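제목: Re: [나눔부엌] 고추장 담그기 모임, 소금 양과 메줏가루에 대하여 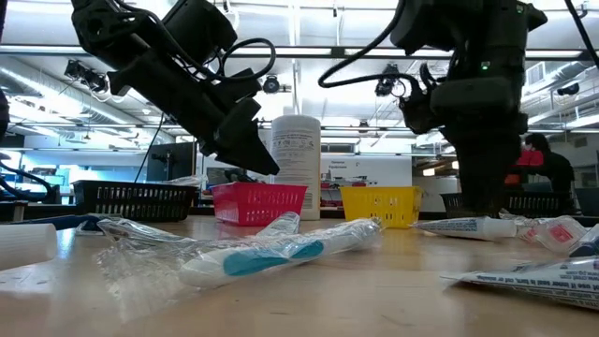

Jocelyn Buenaventura 님은 지난번 소금 비율이 너무 높았다고, 다음에는 줄여서 담그고 싶다고 쓰셨습니다. 원문을 먼저 옮기고 그 아래에 제 답을 씁니다.

2025년 4월 1일, Jocelyn Buenaventura 님이 쓴 글:
> 안녕하세요, 여러분.
> 2월에 같이 담근 고추장을 어제 열어 보았어요. 색은 참 예쁜데 저희 집 아이들한테는 많이 짜네요.
> 그때 소금을 레시피대로 넣었는데, 다음에는 15% 정도 빼도 괜찮을까요? 검색해 보면 빼도 된다는 사람도 있고, 그러면 곰팡이가 핀다는 사람도 있어서 모르겠어요.
> 그리고 메줏가루 남은 것은 누가 가지고 계신가요? 저는 한 봉지만 가져왔습니다.
> 엿기름은 지난번 가게에서 다시 사면 되는지요?
> 조슬린 드림

조슬린 님, 그리고 여러분께

안녕하십니까. 에테네시입니다. 답이 늦어서 죄송합니다. 저도 한국어로 길게 쓰는 것이 아직 느려서, 사전을 옆에 두고 천천히 썼습니다. 틀린 말이 있으면 편하게 고쳐 주십시오.

먼저 소금 문제입니다. 저는 지금은 소금을 줄이지 않는 편이 좋다고 생각합니다. 우리가 담근 것은 아직 두 달도 안 된 고추장입니다. 제가 처음 담근 해에도 봄에는 몹시 짰습니다. 그런데 여름을 지내고 가을에 먹으니 짠맛이 많이 부드러워졌습니다. 소금이 없어진 것은 물론 아니고, 단맛과 구수한 맛이 올라와서 덜 짜게 느껴지는 것 같습니다. 저에게 장을 가르쳐 주신 옆집 할머니는 "봄에 맛있는 고추장은 여름에 걱정이다"라고 하셨습니다. 저는 이 말을 공책에 적어 두었습니다.

그래도 꼭 줄이고 싶으시면, 그 고추장은 처음부터 냉장고에서 익히시기를 권합니다. 저는 두 해 전에 작은 통 하나를 싱겁게 담가서 베란다에 두었다가, 장마 때 위에 하얀 것이 생겼습니다. 걷어 내고 소금을 덮었지만 냄새가 변해서 결국 버렸습니다. 같은 때에 냉장고에 둔 것은 괜찮았는데, 맛이 드는 데 시간이 아주 오래 걸렸습니다.

아이들이 먹을 것은 다른 방법도 있습니다. 완성된 고추장을 조금 덜어서 조청과 사과 간 것을 섞고 약한 불에서 저으면 순한 양념이 됩니다. 오래 두는 것이 아니니까 일주일 안에 드십시오. 저희 집에서는 이것을 떡볶이에도 쓰고, 삶은 감자에도 바릅니다. (에티오피아 사람인 제 동생은 오히려 베르베레를 더 넣어서 먹습니다. 사람마다 다릅니다.)

다음은 지난번에 쓴 재료입니다. 종이를 잃어버린 분이 계셔서 다시 적습니다. 작은 항아리 하나의 양입니다.

고운 고춧가루 700g
찹쌀가루 500g
메줏가루 300g
엿기름 300g
천일염 350g
조청 600g
물 3리터 (엿기름을 우릴 물)

소주는 조금만, 되기를 보면서 넣었습니다. 지난번 제 항아리에는 소주를 100ml 넣었습니다. 찹쌀물은 거의 절반으로 줄 때까지 졸였습니다. 이때 덜 졸이면 고추장이 묽어져서 나중에 끓어 넘치는 일이 있습니다. 타메르 님의 고추장이 부풀었다고 하신 것도 이 때문이 아닌가 합니다. 그렇지만 제가 보지 못했으니 확실하지 않습니다. 항아리를 너무 가득 채우신 것은 아닌지도 한번 봐 주십시오. 저는 항상 한 뼘 가까이 비워 둡니다.

메줏가루는 제가 두 봉지를 가지고 있습니다. 냉동실에 넣어 두었고, 열지 않은 것입니다. 한 봉지는 조슬린 님께 드리고, 다른 한 봉지는 안나치 님이 먼저 말씀하셨으니 안나치 님 것입니다. 메주 냄새가 냉동실에 조금 옮았다고 남편이 말하기 때문에, 빨리 가져가 주시면 감사하겠습니다.

엿기름은 지난번의 올메도 식품점에서 사지 마시고, 조금 기다려 주십시오. 거기 것은 이번에 너무 곱게 갈려 있어서 체에 거를 때 힘들었습니다. 잔니 님이 메로프 시장에 거칠게 빻은 것이 있다고 알려 주셨습니다. 값은 한 봉지에 3,385원이고, 여러 봉지를 같이 주문하면 배달도 된다고 합니다. 필요하신 분은 이 메일에 답장으로 몇 봉지인지만 써 주십시오. 제가 모아서 주문하겠습니다.

지금 항아리를 돌보는 방법에 대해서도 두 분이 물으셨습니다. 저는 맑은 날 오전에 뚜껑을 열고, 해가 지기 전에 닫습니다. 망은 꼭 씌웁니다. 꽃가루가 심한 날에는 열지 않습니다. 아파트에 사시는 분은 유리 뚜껑을 쓰시면 매일 열고 닫지 않아도 되어서 편합니다. 위가 마르고 딱딱해지면 그대로 두셔도 됩니다. 먹을 때 밑의 것과 섞으면 다시 부드러워집니다. 숟가락은 물기가 없는 것을 써 주십시오. 저는 이것을 가족에게 열 번도 넘게 말했습니다.

마지막으로 한 가지 부탁이 있습니다. 지난 모임 뒤에 큰 나무 주걱이 하나 제 가방에 들어 있었습니다. 손잡이에 파란 실이 감겨 있습니다. 제 것이 아닌데 누구의 것인지 모르겠습니다. 주인이신 분은 연락 주십시오. 반대로 저의 고운체가 없습니다. 테두리가 조금 휘어진 것입니다. 혹시 댁에 있으면 다음에 만날 때 가져와 주십시오.

막장 이야기는 안나치 님이 따로 글을 쓰신다고 하셔서 저는 쓰지 않겠습니다.

감사합니다.
에테네시 알레마예후 드림

--
나눔부엌 메일링 리스트
글을 보내실 때는 앞사람의 글을 필요한 만큼만 인용해 주십시오.
수신을 멈추려면 제목에 "수신 중지"라고 써서 보내 주십시오.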